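Hanging a big paper map without wrecking the paint

Posted 5/28/23 by Efua Fiadzo

I have a wall map problem and I'm hoping somebody here has been through it. I bought a large laminated-looking (but really just thick paper) map of West Africa to go over my desk, and it has come off the wall 4 times now. I started with those white putty blobs, which left greasy spots on the corners that I can see from across the room. Then I tried regular clear tape, which held great until I moved the map two inches to the left and took a strip of paint with it. I rent, so that one hurt.

The wall is plain flat paint, no texture, over drywall. I don't want to frame it, because the one quote I got was $219 and the map cost me way less than that. I also don't want nail holes if I can help it, though I'd live with a couple of tiny ones. And if anyone knows how to get the curl out of a map that spent years in a tube, please tell me that too, because I think the curl is half my trouble. Thanks!

Kwaku Amegashie

just use thumbtacks. the holes are tiny, fill them with a dab of white toothpaste when you move out. I did this in three apartments and always got my deposit back

Ewurabena Nartey

I wouldn't do the toothpaste thing, Kwaku! It yellows, and a little tub of spackle costs next to nothing. But tacks do work, so no argument there.

Efua, I have hung a silly number of maps (my husband collects them, I'm the one on the stepladder) and here's how I do it now.

Flatten it first

Roll the map the opposite way from its curl, nice and loose, and leave it like that overnight with a couple of soft hair ties around it. Then lay it face down on a clean floor or a bed with books on it for a few more days. Don't iron it. I ironed one once, with a towel over it and everything, and the ink came up on the towel. If it has spent years in a tube you may need to do the whole thing twice.

Pick the right tape

Beige masking or painter's type tape is your friend on flat paint. I get the Stumetti one, the wide roll, but any low-stick kind is fine. Put it across the corners and press hard with the back of a spoon. Then add a few loops of it behind the top edge, where the weight is. Skip anything foam-backed, that stuff is what eats paint.

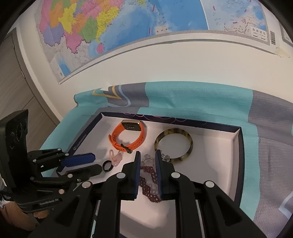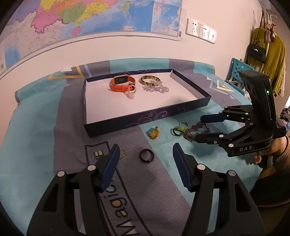

The map of China has beige tape at its lower right corner.

Take it down slowly

When you want to move it, warm the tape with a hair dryer on low and pull it back flat against itself, not straight out at you. I go one corner at a time and start at the bottom, so the top is still holding while I fuss around. If the tape has been up through a hot summer it gets stubborn, so I swap mine out every September whether it needs it or not.

For the greasy putty spots, press a clean ball of the same putty on them and lift, over and over. It gets most of it. A little cornstarch left on overnight got the rest for me, but test it on the back first!

Brahim Lahlou

Agree with Ewurabena on the tape. One thing I'd add is to wipe the wall with a barely damp cloth and let it dry all day before you stick anything up. Mine kept falling until I did that, and it was only dust. Also, if you ever get tired of the whole business, two thin wood strips and a string will hang it like a school map from a single small nail. I made mine for the price of lunch.

Contact us | Copyright Idcombe Household Help | Back to top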